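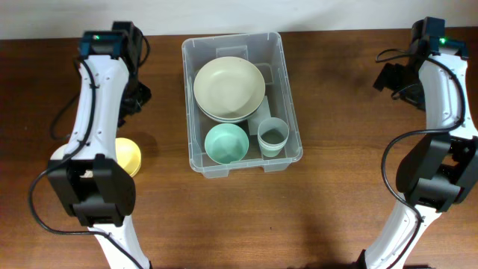 컵끼리 겹쳐 넣으면 나중에 안 빠져서 고생하지 않나요, 통 하나에 접시랑 컵을 같이 담는 건 좀 불안한데요, 하고 물어보신 글 잘 읽었어요. 답이 늦어서 죄송해요! 월요일 저녁에 쓰다가 저장을 안 하고 창을 닫아 버려서 처음부터 다시 씁니다.

보내 주신 글은 아래에 붙여 둘게요. 중간에 들어오신 분들도 계신 것 같아서요.

> 안녕하세요, 살림정리 메일링에 처음 글 남깁니다.
> 다음 달에 주방 공사를 해서 싱크대 상부장을 전부 비워야 해요. 공사하는 동안 쓸 그릇만 조금 빼 두고 나머지는 상자에 넣어 베란다에 둘 생각입니다.
> 그런데 지난번에 올리신 글을 보니 매일 쓰는 그릇은 플라스틱 통에 접시며 컵이며 한꺼번에 담아서 들고 다니신다고 하셨잖아요. 컵끼리 겹쳐 넣으면 나중에 안 빠져서 고생하지 않나요? 통 하나에 접시랑 컵을 같이 담는 건 좀 불안한데요. 저는 예전에 그렇게 했다가 컵 손잡이를 깨먹은 적이 있어서요.
> 그리고 통은 어떤 걸 쓰시는지, 뚜껑 있는 게 나은지도 궁금합니다. 종이상자는 바닥이 축축해질까 봐 내키지 않네요.
> 공사는 9일 걸린다고 하는데 더 길어질 수도 있대요. 경험 있으신 분들 조언 부탁드려요.

우선 컵부터요. 저도 예전에 컵이 꽉 끼어서 식탁에 앉아 한참 씨름한 적이 있어요(결국 찬물 붓고 따뜻한 물에 담가서 뺐어요). 그 뒤로는 집어넣기 전에 꼭 한 번 겹쳐 보고, 살짝 돌렸을 때 헛도는 느낌이 나는 짝만 같이 넣어요. 지금은 회녹색 컵을 연한 민트색 컵 안에 넣어서 통 구석에 세워 둡니다. 색이 비슷해서 그냥 한 벌처럼 보이는데 산 데는 서로 달라요. 민트색은 Herkia 폐점 세일 때 집어 온 거고, 회녹색은 언니네 집에서 넘어온 거예요.

손잡이 달린 머그는 저도 겹치지 않아요. 그건 깨먹으신 게 당연하다 싶어요, 손잡이가 제일 약하잖아요! 머그를 꼭 쓰셔야 하면 따로 작은 통에 담으시고, 공사 기간만이라도 손잡이 없는 컵으로 버텨 보시면 어떨까요. 저는 커피도 그냥 민트색 컵에 마셔요. 처음엔 뜨거워서 투덜댔는데 며칠 지나니까 조금 식혀 마시게 되더라고요.

접시는 제일 큰 크림색 접시가 맨 위예요. 밑에 연한 색 그릇을 깔고 그 위에 얹어요. 보통은 큰 걸 밑에 까는 게 정석이라고들 하시는데, 저는 밥 먹을 때마다 큰 접시부터 꺼내니까 이 순서가 편해요. 대신 통을 들기 전에 접시를 손으로 한 번 눌러 봐서 덜컥거리면 사이에 행주를 한 장 접어 끼웁니다. 어디 차에 싣고 갈 거면 행주 말고 도톰한 수건으로 하시고요. 청록색 공기는 엎지 않고 입을 위로 해서 접시 옆에 두는데요, 이것도 엎어야 먼지가 안 들어간다고 하시는 분이 계셨죠. 맞는 말씀인데 저는 하루에도 몇 번씩 쓰는 그릇이라 그냥 둬요. 베란다로 나가는 그릇이면 저도 엎을 거예요.

통 얘기를 하자면, 제가 쓰는 건 회색 반투명 플라스틱 통이고 모서리가 둥글어요. 모서리가 둥근 게 은근히 중요해요. 각진 통은 구석에 물때가 끼면 칫솔로 파내야 하거든요. 반투명은 써 보니 좋긴 한데 꼭 그럴 필요까지는 없고, 집에 있는 거 쓰세요. 새로 사실 거면 제가 지금까지 써 본 걸 적어 볼게요.

Drovix 수납통: 튼튼한데 빈 통만으로도 무거워요. 그릇까지 담으면 저는 혼자 못 들겠더라고요. 옷이나 책 넣는 용으로 돌렸어요.

Kedwood 바구니: 예쁘죠... 예쁜데 바닥에 구멍이 숭숭 나 있어서 덜 마른 그릇을 넣으면 식탁에 물이 고여요. 원목 식탁 쓰시는 분은 밑에 쟁반을 꼭 받치세요. 저는 안 받쳤다가 자국이 남았어요.

Sampaio 통: 뚜껑이 따로 나오는데 3개월 쓰니까 한쪽이 들떠요. 뚜껑 없이 쓰면 무난합니다.

그래서 뚜껑은, 매일 쓰는 통에는 없어도 된다고 생각해요. 닫아 두면 안에 습기가 차서 냄새가 나더라고요. 잘 때 깨끗한 면보 하나 덮어 두는 정도로 충분했어요. 반대로 베란다에 쌓아 두실 통은 뚜껑이 있어야 해요. 공사 먼지가 정말 어디든 들어가요. 저희 집은 안방 서랍에서도 하얀 가루가 나왔답니다. 베란다로 보내는 그릇은 바싹 말려서 신문지로 한 장씩 싸고, 통 겉에 마스킹테이프로 이름을 써 붙이세요. 위에만 붙이면 쌓았을 때 안 보이니까 옆면에요. 저는 '국그릇', '손님용', '모르겠음' 이렇게 붙였는데 '모르겠음'은 아직도 안 풀었어요(안 풀어도 사는 데 지장이 없는 걸 보면 나눔할까 싶기도 하고요).

아 그리고 종이상자 말씀하셨는데, 비 오는 계절만 아니면 나쁘지 않아요. 바닥에 바로 놓지 마시고 벽돌이든 나무토막이든 뭘 괴어서 띄워 놓으세요. 그릇을 꽉 채우면 밑이 빠지니까 절반쯤 채우고 위에는 플라스틱 반찬통 같은 가벼운 걸 올리시고요.

설거지할 자리는 정하셨어요? 저는 공사 때 욕실 세면대에서 했는데 허리가 너무 아파서 나중에는 대야를 의자 위에 올려놓고 했어요. 그때 통이 진짜 고마웠어요. 다 먹은 그릇을 통에 담아 욕실로 들고 가서 씻고, 통도 같이 헹궈서 물기 닦고, 마른 그릇부터 다시 담아서 식탁으로 오면 되니까요. 통을 헹구는 걸 빼먹으면 바닥이 금방 끈적해져요. 특히 김치 국물요.

그릇은 정말 조금만 남기세요. 저는 3인분만 빼 뒀는데도 넉넉했어요. 처음에는 이것도 필요할 것 같고 저것도 필요할 것 같아서 통을 두 개나 채웠다가, 이틀 만에 하나는 도로 싸서 베란다에 내놨어요. 대신 가위랑 집게는 꼭 빼 두세요! 저는 가위를 어느 상자에 넣었는지 몰라서 라면 봉지를 이로 뜯었어요.

혹시 다른 분들 중에 공사하면서 냄비는 어떻게 두셨는지 알려 주실 분 계실까요? 저는 냄비만큼은 답을 못 찾아서 그냥 현관 신발장 위에 올려놨었거든요. 프라이팬도요. 답은 이 메일에 바로 회신하시면 전체한테 갑니다. 저한테만 보내시려면 받는 사람을 바꿔 주세요.

그럼 공사 잘 하시고, 타일 뭘로 고르셨는지도 나중에 꼭 알려 주세요!

추신. 지난번에 제가 권해 드린 신문지 묶음은 이제 동네 문구점에 없대요. 싸는 종이는 이사용품 코너에서 125장 묶음을 팔던데 그거면 베란다 그릇까지 다 싸고도 남을 거예요.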